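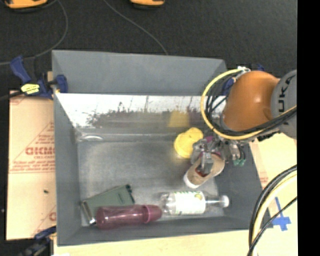
Grey bin, tan shoe, yellow thing. 

Do big grey bins really work for shoes and odds and ends?
Asked in Storage and Tidying, October

Everyone on here seems to swear by one big open bin with sloping sides. I'm not convinced. The Duvanico page claims it holds "a family's worth of shoes", which could mean anything, and the slope is meant to make things easier to grab. Ours would go on a board next to a dark floor, much like in the photo. The shiny inside wall bothers me as well, it looks like it would show every mark. Has anyone had one for longer than a fortnight? I have 600 mm of wall to play with and don't want to waste it.

Answer 1 (5 people found this useful)

I'd treat "a family's worth" as advertising. We had a Brurnora one in the hall at Clakstead and it was fine until it was more than half full, then you were digging for the second shoe every morning. The slope does bring things towards the middle. It also means shoes lie at an angle, on top of whatever else went in, and the floor of the bin is smaller than the top, so measure down there before you believe any litre figure. Ours was 836 mm across the rim and only 325 at the narrow part of the base. The rim won't go in your gap anyway.

If you do get one, tie laces in pairs and keep small stuff out. Mud: put a bit of old towel in the bottom and wash it when you remember.
Edgars Navickas

Answer 2

get a rack

Answer 3

Racks are no good with children, they just drop everything in front. We've got the Nwosu bin and I'm fairly happy, though I doubt the wipe-clean claim. Shiny plastic scratches and the grit sits in the scratches. I can't tell from your photo what the wall is made of so maybe yours is different. I'd ask the shop if you can take it back once it's had shoes in.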